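# The Beautiful Business of the Curved Needle

A bent sliver of steel, a length of thread and a short cut waiting to be closed: there is a whole world in a stitch. 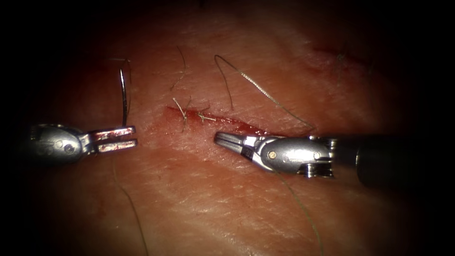 ## Start with the curve

I learned to sew on my grandmother's curtains, with a straight needle as long as my finger, and for years I assumed that surgeons did much the same thing in cleaner clothes. Then I spent a January afternoon in the teaching room at Rolden, watching Akash Pathak talk his students through the closing of a short cut, and I have been boring my family about needles ever since.

Surgical needles are mostly curved, and once you see why, the shape seems wonderful. With a straight needle you push through cloth and pull from the back. A wound has no back you can reach. Everything must go in from the top and come out at the top, so the needle carries its own path around with it, down one side and up the other. All you do is turn it.

"Let the needle be the shape it is," Pathak tells each new group, usually more than once before the tea break. Beginners push. They have pushed needles, pins and keys all their lives, and their hands want to keep doing it. Pushing in a straight line drags a curved needle against the tissue and tears a bigger hole than the thread can fill. The movement to aim for is a roll, like turning a doorknob, and when it goes well there's hardly any effort in it.

I was struck by how much time goes by with the needle simply standing there. It can be left upright for a moment beside the cut, a thin silvery arc with its dark thread trailing off into the shadows, while the jaws next to it are open and holding nothing at all. I had imagined a constant bustle. There is a lot of waiting, looking and deciding in good stitching, and I found I liked it all the more for that.

## Where to hold it

Ask Pathak about grip and you had better be sitting down. He can do half an hour on it without notes.

A needle has a point, a body and the end where the thread joins on. That last part, the swage, is where the steel has been closed around the thread so that there is no eye and no bulky doubled strand to pull through (my grandmother would have given a great deal for that). It's also a weak spot, and gripping right on top of it can bend or break the needle. Grip too near the point, on the other hand, and you run out of curve before you've reached the far side. Most people are taught to take hold somewhere between halfway and two thirds of the way back from the point, and then to adjust according to how deep they need to go.

Then there's the angle. The point should meet the surface squarely, at a right angle, which feels far too steep the first time. I had a go on a practice pad and came in low, as if I were tacking a hem, and my stitch skimmed along just under the surface like a nervous swimmer. Pathak lifted my wrist by the width of a coin. The next one went down properly and rose on the other side, and I made a noise that caused a student to look round.

## Thread with a memory

The drawers along the back wall at Rolden are where I could have stayed all day. They hold thread of every kind: braided and smooth, the sort the body slowly absorbs and the sort that has to be taken out again. Braided thread handles softly and ties sweetly. A single smooth strand slips through tissue with less drag, but it remembers the packet it was wound in and springs into loops at the worst possible moment. "Memory" is the proper word for this, and I heard it muttered with real feeling by a young woman whose thread had just tied itself around her thumb.

Sizes run in a way that delights anyone fond of odd systems. Past a certain point, the more noughts, the finer the thread, so a 2-0 is stouter than a 3-0, and the very fine ones used by eye surgeons are close to invisible unless you have magnification and a steady lamp. Practice packs from Drukier fill the top drawer, and there is a reel of something called Pintér black that the students save for tying knots on the edge of the desk, because you can see every mistake in it.

Colour matters more than I'd have guessed. A dark strand shows up well on pale tissue, and you need to know at every moment where the loose end is lying.

## Closing the gap

A short, straight cut looks as if it should be the easy one. It's certainly the best place to start, but it is also very honest about your spacing. If your stitches wander, or one bites deeper than its partner across the gap, the edges refuse to line up and you get a little step that anyone can see.

The rule of thumb is to go in and come out at matching distances from the edge, and to make the two sides meet without squeezing. New hands nearly always tie too tightly. Tissue swells after an operation, and a stitch that looked neat and firm can end up strangling the very edges it was meant to help. Pathak's students tie a row, then snip it out and tie it again slightly looser. One of them told me she had done 30 in a morning and could see the improvement only when she laid the first pad beside the last.

The knot itself is one many of us know from scouts or from parcels. Right over left, left over right, laid flat. Get the second throw the wrong way round and you have a granny, which slides. I was extremely pleased to find I could do this bit, and less pleased when I was asked to do it again with instruments, a wisp of thread and no fingers.

## Hooked

On the train back to Trarkuner I took out the practice pad I'd been given and tried to count how many of my stitches I'd be happy to show anyone. There were three. Two of those were next to each other, and I was thrilled with them.

I've since bought a cheap needle holder and a pack of curved needles, and the pad lives on the kitchen table beside the fruit bowl. Bananas are the traditional next step, as the skin splits if you are heavy-handed. Mine have been splitting all week, and we're eating a lot of banana bread.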